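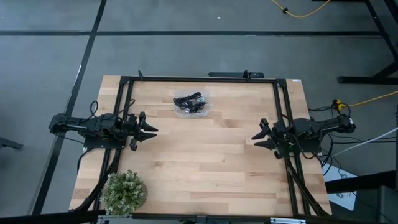

Cable storage is the practice of coiling, tying and boxing cords that are not in use. It applies mainly to USB, charging and network leads kept as spares. A small clear plastic container, with the black cables coiled loosely inside and a few silver and white connector ends showing, is a common form in homes and workshops.

Home > Household > Storage > Cables

By Marina Kouris — updated June

Short leads are usually folded into a flat bundle and gathered at the middle with a tie. 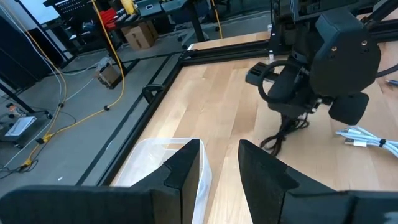
Longer ones are wound in loops, following the natural curve of the cord. Tight bends near the plug can damage the wires. 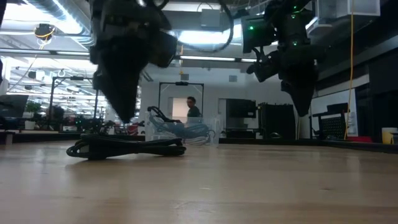 Sorting begins with emptying the bin. Bundles are laid out separately, checked and returned by type — damaged cords go to electronics recycling.
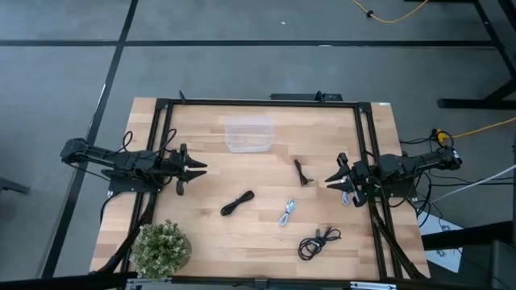
Clear bin and separate cable bundles on a light wood table.

This site uses cookies. Accept | Settings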